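Caught Mareike Lammers on the phone just before six, needles going in the background. She runs the Brastavia swap table, knits for anyone who stands still.

So how's the year been? "Blanket finished in January. More than 3000 yards, never again. Well. Until the next one."

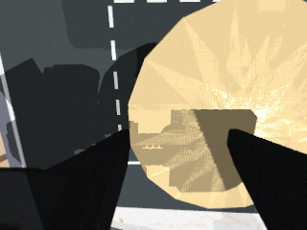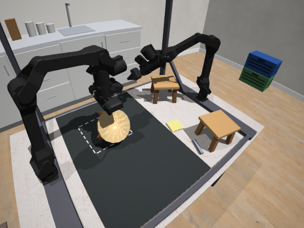 Mending pile? "Don't ask. 6 jumpers, all elbows." She darns in the evenings, Protau wool mostly, as Hinrichs stopped doing the grey she likes. Had 1400 yards of it stashed, gone by spring.

Does she keep a list? "In a notebook, yes. Crossing things out is teh best bit." Gifts go in too, who got what, whether they wear it. Her brother doesnt.

Next up, a cardigan, moss stitch, pattern called Pavport. Sleeves first. "I always run out of steam on sleeves, so get them over with."

Buttons not chosen yet.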